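How does a cartoon move?
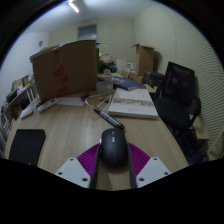 Urness, 28th March

Cartoons are made of still drawings! Each one is a tiny bit different from the last, and when they flick past quickly your brain joins them up - like magic, but it's your own eyes doing it.

The team at Wukska drew 1462 pictures for their short film about a grey wombat. One sneeze took 80 of them!

Try it yourself. Draw a bouncing ball in the corners of a sticky-note pad, then flick the pages. What colour will yours be?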